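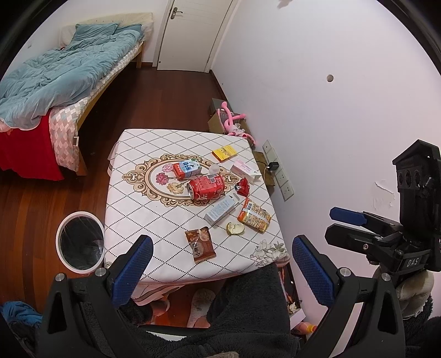 Part 2: The Table in a Small Bedroom

Clearing it, sorting it and setting it up again

By Zofia Gajewski
Last updated: March
245 shares | 28 comments

I love this part of the guide! A square table in a bedroom is snack bar, desk, dressing table and general landing strip, often on the same evening, and it repays a bit of attention faster than any other surface in the room. If you did Part 1 you'll have your Senley tray and your Yeo crate to hand. If you skipped Part 1, any tray with a lip and any box you can carry with one arm will do perfectly well.

Do the steps in order the first time. After that you'll find your own way through, and it'll probably be better than mine.

What you need

A tray with a lip (the Senley is the one I use throughout)
A crate or box for things that live in other rooms
A bag for rubbish and another for recycling
A damp cloth and a dry cloth
Tablecloth clips, if your cloth slides (the small Etar ones grip a square edge nicely)
A shallow basket for the things that are going back

2.1 Clear the floor first

1. Pick up anything lying within a step of the table: slippers, cloths, bottles. Slippers go together beside the bed, even if you can only find one of them for now.

2. Look under the hanging edge of the tablecloth. Lift it right up and have a proper look, with a torch if the room is dim. I have found pens under there, a spoon, and once a library card I had already paid to replace.

3. If a blanket or a jumper is draped over the lower part of the table, pull it out gently towards you, shake it and put it on the bed. It can go back at the end if you like your knees warm.

4. Move any free-standing mirror well away from where you'll be walking. Lean it against a wall with its face to the room, or lay it on the bed.

CAUTION: Don't carry a mirror and anything else at the same time. Make two trips.

NOTE: If there's a little cabinet under the table, leave it shut or leave it alone. It has its own section (Part 3), and opening it now is how an easy tidy turns into a whole afternoon.

2.2 Drinks off

5. Take the cans first, especially any lying on their side. Pick them up by the middle and feel the weight before you tilt them. A can with something in it goes to the sink upright. An empty one goes into recycling.

6. Small cartons next. Milk and juice cartons can look sealed from the front and be open at the back, so turn each one round. Opened milk goes to the fridge or down the sink, whichever your nose recommends. Unopened cartons follow the storage line printed on the pack.

7. Plastic cup lids travel a surprising distance from their cups. Put any you find on the tray and wait until the whole table is clear before deciding a lid is an orphan.

CAUTION: Keep the tray level when there are open drinks on it, and don't be tempted to stack.

2.3 Sort the food

8. Gather all the snack packets at one side of the table. Shut, open, empty: make a patch of cloth for each. Long packets of crackers with a clear window are a gift here, as you can see what's left without undoing anything.

9. Crumpled wrappers go straight in the rubbish bag. Flatten each one with your thumb on the way, in case the last biscuit is still hiding inside.

10. Round tubs with a peel-back lid need a decision today. Eat it, cover it or bin it. Pressing the lid back down doesn't count as covering it!

11. Roll the tops of open packets and clip them. Stand them upright in the basket with the opening at the top.

12. Check dates on the shut packets while they're in your hand and put the earliest at the front.

2.4 Sort everything that comes in a box

Boxes are my favourite bit, and the bit where people go wrong. On a busy table a small carton is a small carton, and a toothpaste box will happily pass itself off as biscuits for weeks. So for this step, lift each one up off the cloth and read it. Read the front, then the side if the front is all swirls and flowers.
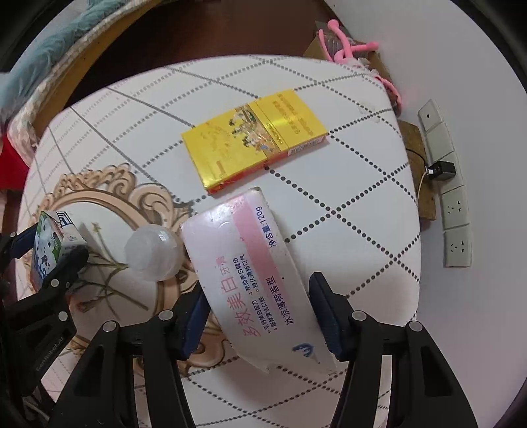

Toothpaste carton (120g) and yellow cigarette pack on the patterned cloth, with the milk carton at far left.

13. Toothpaste and anything else for washing goes in the Yeo crate, bound for the bathroom. Keep it in its carton if you aren't starting it yet. If the carton's end is a little scuffed it makes no difference to where it lives.

14. Cigarettes, lighters and matches go together in one closed place, away from food and up out of reach of children. A high shelf outside the bedroom is best.

WARNING: Medicines, cigarettes and matches never go in the snack basket, even for a minute while you wipe. Move them before you start the cloth.

15. Balls, trinkets and other lovely odd bits: choose one to stay on the table if you like. I'm all for it. A frosted ball on a patterned cloth looks splendid when it has some space to itself. The others go on the shelf.

16. Open any box you can't identify. Empty boxes get flattened there and then.

NOTE: If you share the room and the label is in a language you don't read, ask before you move it. A photo-translation app will manage most packaging, though it gets wonderfully muddled by curly lettering.

2.5 The cloth

By now you should be looking at bare tablecloth, and if yours has a pattern you may be seeing it whole for the first time in a while. Enjoy that — then get the crumbs off it.

17. For a wipe-clean cloth, work from the back edge to the front with the damp cloth and follow with the dry one. Go over any printed medallion or border in the same direction each time.

18. For a fabric cloth, fold the corners to the middle, lift it like a parcel and shake it outdoors. Wash it according to its label.

19. Wipe the table underneath while the cloth is off. Sticky rings come up with warm water and patience. Please don't scrape them with a knife.

20. Lay the cloth again. If it has a lattice or diamond print, line up a row of points with the front edge of the table and the rest will fall square. If it has a medallion, get that where you want it first and then even up the sides.

21. Fit a clip on each side. Check the hanging edge is clear of your feet when you sit down.

2.6 Setting up again

22. Put the snack basket at the back, on whichever side you don't lean on.

23. Keep a coaster near the front for the drink you're having now. The next drink waits in the kitchen.

24. Put your one ornament down. Move it about until you like it.

25. Take the crate round the house and empty it completely. Don't set it down by the door "for later", because I can tell you from experience that it becomes part of the door.

26. Return the mirror, the blanket and the slippers.

Keeping it going

A quick pass at 9 p.m. suits me: wrappers, cans, lids, done before the kettle boils. Do the full section when the cloth disappears again. If you keep finding the same thing on the table, give it a proper home close by and put its name on your Savier room card, under "Table".

Next: Part 3, The Cabinet Underneath

28 comments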